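Stop Buying Arms, Start Fixing Hands

I have opinions about grippers. I didn't plan on becoming a person with opinions about grippers, but I've been building a hand for a secondhand robot arm at our shared workshop since last September, and if you spend that many evenings with something you start arguing about it at dinner.

My argument goes like this. Home builders spend nearly all their money and nearly all their talking on the arm, and then bolt whatever claw came in the box on the end of it. I did it too! I paid 500 dollars for mine, used, and I was so proud of it I carried it into the shop like a birthday cake. Six joints, smooth as anything. Then I asked it to pick up a sock.

It couldn't pick up a sock. It could push a sock across a bench very precisely, and it could pinch the bench.

People love to demo with blocks. Blocks are great, they have corners, they stay where you put them, and they make any gripper look smart. Go through the entries on the Tronutar build board some time and count the wooden cubes (I gave up at 48). But think about what's lying around your house that you'd want a machine to deal with. Laundry, dish towels, bags, the cable that's always on the floor. Floppy stuff. A hand that only works on blocks is a hand for people who own a lot of blocks.

Pascal Grube disagrees with me on this, and he has the bench next to mine, so I hear about it. His line is that hardware is a distraction, that a dumb two-finger claw with good enough software will fold your shirts someday, and that I'm hiding in the print room to avoid learning to code properly. Okay, that last part stings a little. And he's right that people do amazing things with plain claws when they know what they're doing. I just don't think that's us, at home, on a Tuesday night with two hours before somebody needs the bench.

A better hand forgives you. That's the whole pitch. If the fingertips are a bit soft and the opening is generous, you can be off by a finger's width and still come away with the towel. My third version, the one I call Urnine for reasons that involve a typo on a parts label, gets away with aiming that would have been hopeless on the old claw.
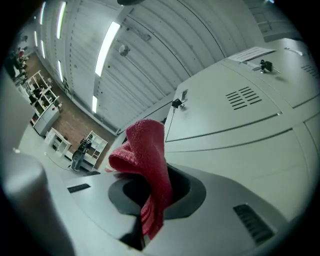 So I do most of my thinking with cloth now. It's cheap, it doesn't break anything when it gets dropped, and it never sits the same way twice, so you can't fool yourself by tuning for one lucky pose. I keep a plain tally in a notebook – grabbed, half grabbed, missed – and I'd trust that over any video, including my own.

Is it slower than bolting on the stock claw and getting to the fun part? Sure. I've reprinted one bracket more times than I want to admit. But the arm is the same arm it was on day one, and everything it's gotten better at, it got from the wrist down. If you've got money set aside for a bigger arm this fall, spend a tenth of it on filament and some soft pads first, and try it on your socks.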